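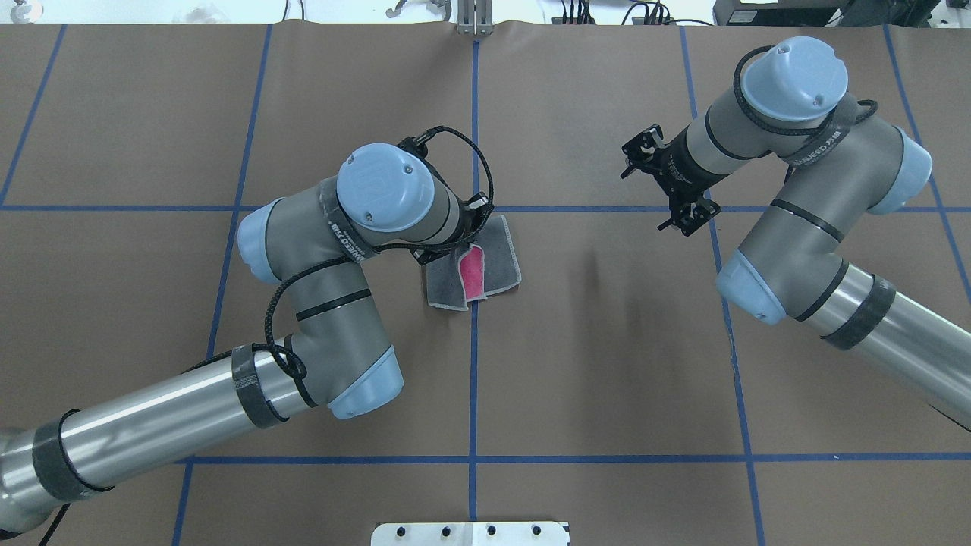 Altby Open Day: two-arm cloth folding

README for the demo data folder

Hi, and thanks for downloading this! I put the folder together after our open day in February, mostly for the people who stood at the table asking "can I get the recordings?" and also for whoever in our own group has to find things in here a year from now (probably me). It's written the way I'd explain it to you over the table, so skip around.

What's in here

You get 105 recorded runs of our two-arm setup working on small pieces of cloth. Everything was recorded at Altby during the open day, between ten in the morning and four in the afternoon, with visitors walking past and leaning in and asking questions. I kept the sound out of it on purpose. Each run has video from above the table, the joint positions for both arms, the gripper commands, and a short note typed by whoever was driving at the time. Some of those notes are very short. One just says "nope."

The project is called Lirkden, and you'll see that name at the front of every file. The cloth task is the one we always bring out for guests. People come expecting something heavy and loud, and then they get a robot fussing over a rag, and they stay for ages!

The table

The top is covered in brown kraft paper with blue painter's tape laid out in a grid on it. I use the big cells when I write up where a cloth started. If you plan to use the tape as a ruler, please don't. Some of the lines slant, and the paper wrinkles, worst along the far edge, so the tape goes a bit wavy with it. The calibration file has proper measurements and you should trust that one over anything you can see.

The arms come in from opposite sides, and in the files they're just "left" and "right" as seen from the overhead view. They're the same make, gray with pale blue caps at the joints. I kept getting asked on the day whether both of them are always busy, and no, they take turns a lot. You'll find long stretches where the left gripper is down at the cloth and the right one is holding nothing, fingers open, over bare paper. I left those stretches in. If you're training something that needs both arms moving, filter on the gripper commands and you'll lose a good part of each run.

The cloths are small. The gray one with the whitish hem shows pink-red in the middle when it's partly folded, and that turned out to be really handy for visitors because they could follow the fold from the back row. It's less handy for a color tracker, which loses the pink the moment a flap goes over it. Ask me how I know.

Folder layout

runs/ has one folder per run
calib/ has the camera and arm calibration, measured before the doors opened
notes/ has the driver notes as plain text
tools/ has 2 small scripts, one to play a run back and one to cut it into pieces

The cutter splits every run into clips of up to 1008 frames, with a shorter one at the end. That number comes from an old setting in our Andari loader and I never got around to changing it. You can set your own with the length option.

Things to watch out for

The room lights changed after lunch when someone opened the blinds, so the shadows under the arms look different in the later runs. I like having both, but split your test set with that in mind.

The cables on the arms are looped and tied on the outside, and they sway. If your model gets excited about moving black things, mask them.

Don't use the play script with a buffer under 4000 on a slow disk. It stutters and then you'll think the arm is jerking when it's fine.

I marked a run as good if the cloth ended up folded and inside its cell, and I did that by eye, in one sitting, the evening after the open day. There are calls in there you'd argue with. The Mujić lab went through the labels afterward and disagreed with me on a few, so their version is in notes/ as a second file and you can pick whichever you like.

Using it

Go ahead and use it for teaching, research or your own tinkering. Please mention Altby and Lirkden if you publish anything. If you find a broken run, send me the run number and what you were doing when it broke. I'm planning to add the wrist camera video once I've fixed the timestamps on it.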